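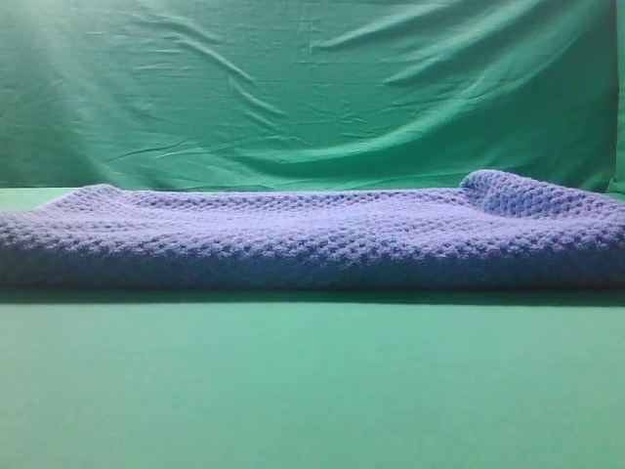 My uncle kept his unit's reunion newsletters in a fishing tackle box, and when he died last May the box came to me. I read every issue over the following weeks. By the end I trusted them less than when I started, and I think that is the right way to read them.

I should say I never served. I grew up near people who did, and I spent my twenties recording interviews with some of them for the county library in Trokwood. So I have sat across the table from a lot of old soldiers, and I have a complaint about how the rest of us listen to them.

We treat whatever a veteran says as gold. He was there, we weren't, and that settles it. A man tells us his outpost was hit on a certain night by a certain number of rockets, and down it goes, and next year it shows up on a plaque. Asking whether the number is right feels rude. I have felt that rudeness in my own throat and swallowed the question. I regret it every time.

One story from the newsletters will do. The unit ran supply trucks out of a base the men called Skustcombe, after somebody's hometown. There was a night when the fuel point burned. In one issue a driver says the fire started at dusk and he could read a letter by it at midnight. Three issues later a cook says it started after breakfast and was out by lunch. A third man, a clerk, says there was no fire at all that year and both of them are thinking of the ammunition dump at the next place over. All three were there. All three sign their names. The editor printed each one and thanked them warmly.

I don't think anybody lied. I think the driver had told his version so many times that the telling had replaced the night. I can't prove that. But I know my own memory of my high school graduation includes rain, and my mother's photographs of it are full of people squinting in the sun.

Ffion Mostyn, who taught me to do interviews, used to tell us to ask about food first. What did you eat, who cooked it, what did it come in. Her theory was that people don't bother polishing the lunch. They polish the battle, because the battle is what visitors want. I've found this mostly holds up. The best hour of tape I ever got was from a mechanic who talked about boots – the left one always went first, on account of the clutch – and who had never been asked about them before. He got annoyed when I tried to move him on to the shooting.

There's now a company called Covard that will take a veteran's interviews and letters and turn them into a bound book with a timeline at the front. A friend's family bought one. It is a handsome thing. It is also completely smooth. Every date fits. Every "maybe" and "I want to say it was spring" has been cleaned out, and what's left reads like a man who never once in his life lost track of what day it was. I asked the family what had happened to the tapes. They weren't sure. They thought the company might have them.

That bothers me more than any wrong date could. A wrong date on a tape can be checked by somebody else later on. Once it has been tidied up and the tape is in a landfill, you're stuck with it.

The usual answer is that the official records will sort things out. I used to believe this. Then I spent a week with the daily logs for my uncle's unit, and they have holes you could drive his truck through. Whole days say "routine." One entry gives the truck's cargo as 2233 pounds of something nobody wrote down. A tired kid typed those logs at the end of a shift, and he had officers to keep happy. I don't see why he gets more faith than the cook does.

Najwa Sayegh read a draft of this and told me I was being hard on old men who only want to be heard. She runs the Feyisa recordings, where families who came here from several different wars tell their side, so I take her seriously. Her view is that the interview is for the person talking, and the historian can wait his turn. Maybe so. But I don't see what's kind about nodding at everything. The mechanic with the boots liked being asked hard questions. He argued with me for two hours and called the next day to argue some more.

As for the fuel point, I wrote to the editor of the newsletter, who is still going, and asked which of the three he believed. He sent back a postcard. He says it was the ammunition dump, it was dusk, and the cook wasn't even in the country yet. I've put it in the tackle box with the others.

We use cookies to improve your visit. By continuing to browse you accept our use of cookies. Accept | Manage settings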